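Workshop notebook, dressing aids bench
July, entry started 9:20

Jerov jacket loop, second version

Continued from the last entry. The first loop was too stiff and the residents at Duronus house could not get two fingers in it when the hand is swollen. I made the new one from softer webbing and sewed it 20 mm longer. It hangs from the inside of the collar, so the person can pull the garment over the shoulder without reaching far behind.

Pull test on the bench, one loop only: held at 333 N, stitching opened at 357 N. This is more than any person will pull, but I want to see the same result after washing. The thread is the same as before, only the seam pattern is changed (box with cross, before it was two straight lines). I broke one needle on the thick part. Please use the bigger size for the collar seam, they are in the second drawer.

After washing: 19 cycles done at 40 degrees. The loop became a little shorter and the edge is hairy on one side. I will melt the edge next time before sewing. One more cycle and then I repeat the pull.

Notes from the visit at Duronus house

I went in the morning, when people are dressing, and stayed until the coffee. Four residents tried the loop on their own cardigan. Two of them liked it at once. One lady said it is a good idea for her neighbor, but she herself does not need it, and then she used it three times. One gentleman did not want to try and we did not insist.

What I wrote down on the way back:

Cardigans are easy. The fabric is soft and the sleeve stays open by itself.

Lined coats are harder, the hand goes between the lining and the sleeve. The loop does not help with this problem. Maybe a stiff cuff ring, but I am afraid it will press on the wrist.

Puffer jackets are the worst for finding the loop, everything is thick and slippery and the fingers take a fold of the jacket in place of the webbing. A contrast color is needed.
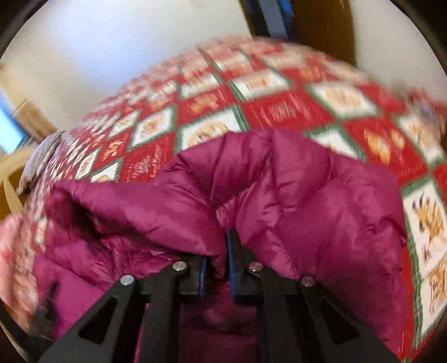

Color of the loop

The staff asked for white, because it looks clean. I tried white, yellow and orange on a dark collar and on a light one. White disappears on the light collar. Orange was found quickest on both, also by the resident who has cataract in both eyes. Yellow is good on dark only. I ordered a roll of orange from Tambunan, same width. They have a minimum quantity, so we will have too much of it for a long time.

One remark from the care staff that I want to keep: the loop should not look like a hospital thing. The residents hang their coats in the common hall and they don't want that visitors see it. So it must stay inside the collar when the coat is on the hook. The second version is too long for this - it comes out at the front. Either I shorten it again or I add a small tack at the middle.

Burico button hook

Handle came back from the printer with a rough line along the grip. Sanded it by hand, now acceptable. The wire is still turning inside the handle when the button is tight. Tried glue, no success. Next try: flatten the end of the wire before it goes in.

To do

Cycle 20, then pull test again
Melt the webbing edge, both sides
Tack at the middle, try on a coat on the hook
Ask Duronus house if we can come in the evening also, undressing is a different movement
Flatten wire for the Burico, two pieces

Stopped 16:40. The sewing machine needs oil.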